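IKVILE READERS' CIRCLE QUESTIONS NEW PARABLE GUIDE

SKIRKDALE, Jul 15, 2019 — The Ikville Readers' Circle today published its reply to the Laltgate study guide on the parable of the sower. The guide claims each of the four soils stands for a fixed type of person. We doubt it. The text never says a path must stay a path — and the guide's 182 pages offer little proof beyond repeating the claim.

Our reply runs to 60 pages and sticks to the three gospel versions. Readers may find it dull. We would still ask them to check the verses before buying the guide.

Copies are free at the Adugna reading room.

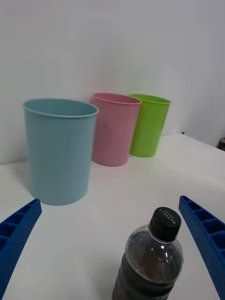

About the Ikville Readers' Circle

We meet in Skirkdale to read scripture slowly and argue over it.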